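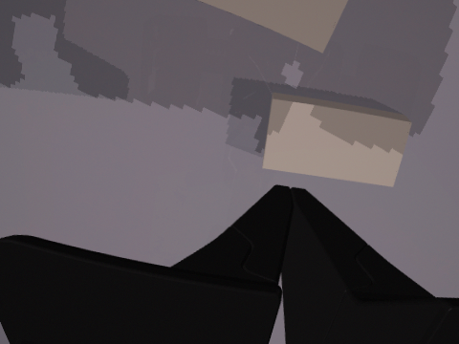
Page last changed: 2018-08-24

List: disa-users
Subject: Re: [disa-users] Block pose jumps when the gripper gets close
From: Muchen Liang
To: Brayan Ospina; disa-users

Hi Brayan,

Thanks for the render. I've had it open on the other monitor all morning and my colleagues now believe I work in modern art.

On Wed, Brayan Ospina wrote:
> We're running the Disa block detector against the wrist view in
> Clunov, default settings, two blocks on the table. From far away
> the pose is fine. Once the gripper gets in close, the nearer block
> is reported as two small blocks with a gap between them, yaw off
> by whatever it fancies that day. Happens in 50 of the 378
> approaches we logged. I've retuned the colour threshold 3 times
> and made it worse twice. Is this the detector or is it me?

Bit of both, but mostly it's the shadows. Look at the broad face of the nearer block. There's a small patch of shade at the upper left corner and a bigger one at the upper right, and a lit strip running up between them to the top edge. The default segmenter works on brightness, so it sees several regions of different tone and does its honest best to make furniture out of them. Retuning the colour threshold won't rescue you. The shaded beige ends up closer to the shaded tabletop than to its own lit half.

The second thing is the staircase. Those sawtooth shadow borders look to me like a shadow map that's too coarse for how close the camera is. Our corner finder adores them. Every little tooth is a nice crisp right angle, far more attractive to it than the real corners of the block, and I'd bet a fair portion of your yaw error is the fit lining up with the steps.

What I'd try, in this order:

1. In the Clunov light settings, turn shadows off and rerun the same approaches. If the split goes away we can stop arguing about thresholds.

2. Turn them back on with the shadow resolution up and the softening on. You do want shadows eventually, just not ones knitted by somebody's nan.

3. Switch the segmenter to the depth plus edge mode (segment_mode: depth_edge). It's slower, and the docs for it are one line long. I wrote the line. Sorry.

4. Mask the gripper. The fingertips finish just under the lower edge of the block from this view, and a solid black shape that close will get merged into any generous region grow. The Llanos branch has a mask built from the joint state, so you needn't draw one by hand.

Also, the far block runs out of view at the top, so its centroid will be rubbish whatever you do. Set reject_border to true unless the planner has a use for rubbish. Ours at Prirnanby took it quite seriously and drove to it.

If step 1 changes nothing, please open a ticket and attach the raw depth for one bad approach. One, please. The last fellow sent 884 and the tracker hasn't been the same colour since.

Cheers,
Muchen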